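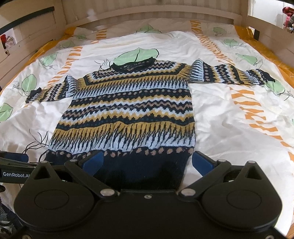 Tarek Bennani wrote back after the last version of this talk that his grandmother's sweaters lasted thirty years, and that she never once read a care label. Fine. I believe him. Start with his email, read it out, wait for the nodding.

Then ask: how many of her sweaters didn't last? No one kept those. We only meet the survivors.

SLIDE 2. The "buy once" claim
Notidwood has been printing "a sweater for life" on its tags since 2021. Whose life? I asked them for wear tests. They sent a brochure.
Kramer at least gives a number: 237 rub cycles. Sounds great until you ask what it was rubbed against. (Pause. Don't rush this.)

SLIDE 3. Storage

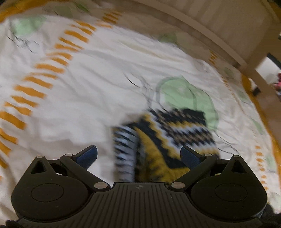
Knitwear, folded.

Folding over hanging: I'll accept that one. Heavy knits do sag at the shoulders. Cedar blocks I'm less sure of. Bahman Sharifi swears by them and still had moths in November. Skip the lavender story if we're past 2:00.

SLIDE 4. What I'd want to see
Same yarn, two households, one full winter. Publish the holes. If Vornport wants to pay for it, they don't get to pick the households.

Questions. Someone will ask about freezing sweaters. Say I haven't seen good home results either way, and move on to the next hand.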